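Ilalura Home Robotics Safety Project
Progress report to the Flula Fund, second period
October 9, 2018

Work in this period was on the draft code of practice for robot arms used in ordinary kitchens. The first draft ran to 26 rules. It was sent out in September to everyone who had agreed to read it, and we have had most of the replies.

Spending to date is 2780 pounds against the sum agreed for the first two periods. A further 1350 pounds is set aside for the printed version and has not been touched.

Three parts of the draft have changed.

Cables. The old wording said only that cables should be "kept tidy". The new wording says that a cable running to the arm must have enough slack for the full reach of the arm, and must be checked at full reach before the first task of the day. Leads from kitchen appliances come under the same section, and the person in charge has to note where each one lies before the arm is switched on.

Worktops. Personal things such as glasses, phones and keys are to be taken off the worktop before any task with the gripper. This was advice in the first draft and is now a rule.

Hobs. The arm may not be started over or beside a hob until the hob has been switched off at the wall or at the cooker switch. Ryu asked for an exception for cooking tasks. We have put these in a separate annex, which is not finished.
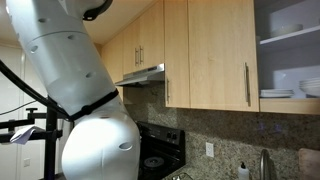 The kitchen, with the arm in front of the cooker and the sink to the right.

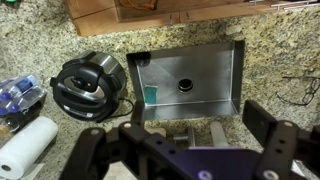 In-ho Hyun wrote back that the worktop rule is right but will be skipped in practice if it sits on page nine, and asked for it to go on the start-up card. Hyun also thought the cable check should be repeated whenever the base is moved, even by a few centimetres, and that the draft leaves open who may restart the arm after an emergency stop. We accept the first two points. The third needs more work, as the draft uses "operator" and "person in charge" as if they were the same person, and in a small team they may not be.

Ellano has offered to try the start-up card with its own staff. We would like to take this up before the text is fixed.

Still to do in the next period: the cooking annex, the wording on restarts, and a short section on cleaning the gripper between food and non-food tasks. The annex is about three weeks behind the plan. We are not asking for more money, but we do ask for the closing date to be moved back by one month.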